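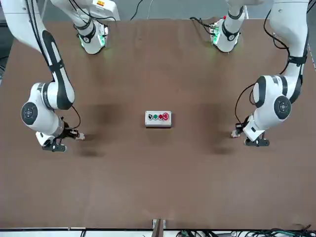
2019-07-01

Big table is back in use and I am so happy with it! The top is finally one even matte brown all the way across. The old finish had shiny patches where people had set down mugs and tape for years, and under the overhead lights you could never tell a scratch from a reflection. Gone now.

What I did, so the next person can repeat it on the Orkon bench in November:

Sanded with 120, then 180, long strokes, full length of the table. Vacuumed, wiped with a barely damp cloth, left it alone through lunch. Then two thin coats of the Clorell brown, foam roller, 6 hours between them. First coat looked awful (streaky, almost orange near the window side) and I nearly stripped it. Second coat fixed everything – don't panic after the first one.

Used 127 g for both coats together, weighed the can before and after. That's less than I ordered for, so there is plenty left on the shelf under the sink, lid taped.

Tried the Adus wax on an offcut too. Lovely feel, but it came up glossier than I wanted and a fingerprint stayed on it all afternoon. Not for this table. Might be great for the drawer fronts.

Small box checks: slid the control box back and forth over the offcut 35 times with a bit of weight on it. One faint line, which rubbed out with a dry cloth. Same test on the waxed side left a line I can still feel with a nail.

Also leveled the legs while everything was off. Far left one was low, took a 15 mm pad from the Gökçe kit cut down with a knife. No more rocking when you lean on the corner, what a difference!

House rules until the finish is fully hard: no tape straight on the surface, no hot mugs, wipe with water only. Masking paper is in the gray cabinet if you need to mark positions.

Still to do: edge on the door side needs another light pass, and I want to order more foam rollers (the last one is shedding).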